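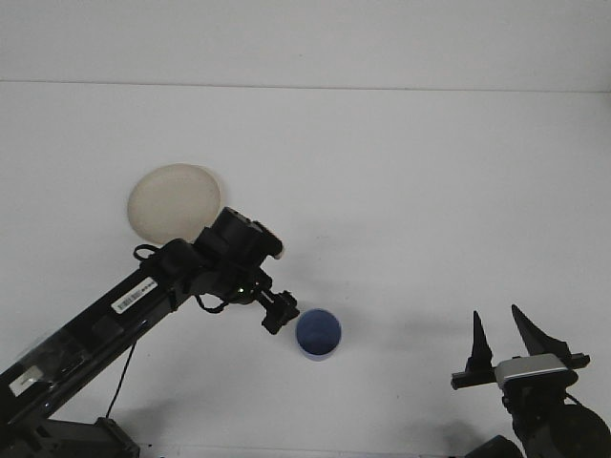

I don't believe in the plate theory, and I want that written down before Mohit starts claiming I came around. The theory is that a household only gets messy because it owns too many dishes. Get down to one plate and one bowl per person and the sink can never fill up, the shelves stay clear, and you become the kind of people who wipe the counter. He read it on the Bikeck site, where a couple who sell cabinets explain why you don't need cabinets. I have several problems with it. The first one is the color. Everything around that table is already the same off-white, the top and the wall both, with a bit of bluish gray in it, so that you have to look for the line where one stops and the other starts. Against all that, the round beige plate is the warmest thing in the room. Mohit says this is restful. I say it's a plate that looks like oatmeal before anybody has put oatmeal on it.

January 16, 2020, and the boxes are still in the hall. Two of them, the good blue dishes from Alvarado Street in one and everything mismatched in the other. I was told on the first weekend after New Year's that they would be "out of sight." They are between the coats and the bathroom door. I walked into the corner of one last night in my socks and said something I won't put down here.

The deal is a trial until the end of the month. Beige only. If I can show that it doesn't work, the blue ones come back and we never discuss it again. If it does work, the boxes go to Flallamham, which is the thrift place behind the tire shop, and I'm supposed to be happy for whoever gets them. I asked what counts as working and didn't get an answer I could use. "You'll feel it," he said. I've been married to Mohit Dwivedi long enough to know that when he says I'll feel something, it means there isn't a number.

So I've been keeping track myself, in the back of this book. So far:

The sink has been empty at bedtime more than it used to be. Fine, I'll give him that. It has also been empty because we ate over it twice, and because on Tuesday he had a burrito out of the foil.

The dish towel is wet all the time. If you own one plate and you want toast and then later you want an egg, you wash, dry, use, wash, dry, use. We used to run the dishwasher every other night. Now it's got the big pot in it and the colander, and neither of us will start it for just that, so it sits there smelling a little. I'd like to see what the water bill says. The last one was from December and doesn't prove anything either way.

The counter is not wiped any more than it ever was.

And we can't have people over. I brought this up the first day and he said people could bring their own, like camping. My sister is not going to drive in with a plate on her lap. She'd do it once, to make a point, and then I'd hear about it until I died.

What bothers me most is that I do like the plate. It's a nice size. He got them at Jetden when they were closing out the back room, and I was with him, and I said they were nice, and I meant as extra plates. That remark has been brought up several times since as evidence.

I looked up the couple again tonight while he was on the phone. There's a new piece where they say they went from 500 household items to 200 and "never looked back." First, who counted. Second, does a fork count as one item or is it the set? Because if it's the set then I'm doing pretty well over here, and if it's each fork I'd like to know what these people were doing with the other forks. In the photo of their kitchen there's a bowl of lemons. There is always a bowl of lemons. I would bet money that there's a room in that house with a door that doesn't open all the way.

I read that part out loud when he got off the phone and he laughed, and then he said, well, but aren't you sleeping better? Which has nothing to do with dishes. I'm sleeping better because they finished the road.

Dinner was lentils and the flat bread from the freezer. The lentils ran into the bread, which on the blue ones they wouldn't have, as the blue ones have a lip. He said they tasted the same. They did taste the same. I had wanted the bread dry.

After, he washed and I dried, and I'll admit it took hardly any time, and then he stood there looking at the shelf with its long bare part as if he'd built it. I asked him what he was planning to put there. "Nothing, that's the idea." I give it a week. Last spring we cleared the top of the piano and by Easter it had the printer on it. An empty shelf in this house is a shelf waiting for batteries and mail, and it won't be me who puts the first envelope there. I've decided that. I'm going to hold my mail in my hand if I have to.

Things I need to do tomorrow:
Call about the dryer again.
Move the boxes myself, or at least the heavy one, so that it's against the wall.
Take one blue cup out. The trial was plates and bowls. Cups were never mentioned, I checked with myself and I'm sure of it, and tea in the glass ones is too hot to hold.
Stamps.

I did think, while I was drying, that I ought to be fair. When I was a kid there were 7 of us at the table and everyone had their own plate, with a chip or a mark you knew it by, and you got it down yourself and put it back yourself. My mother would have liked the theory. She'd also have kept a second stack in the basement for company, wrapped in newspaper, and she wouldn't have called it anything.

He's asleep now. The hall light is on so I don't hit the box again. Fifteen days to go, and my sister's birthday is in the middle of them, and I haven't told him yet that I said we'd do the cake here.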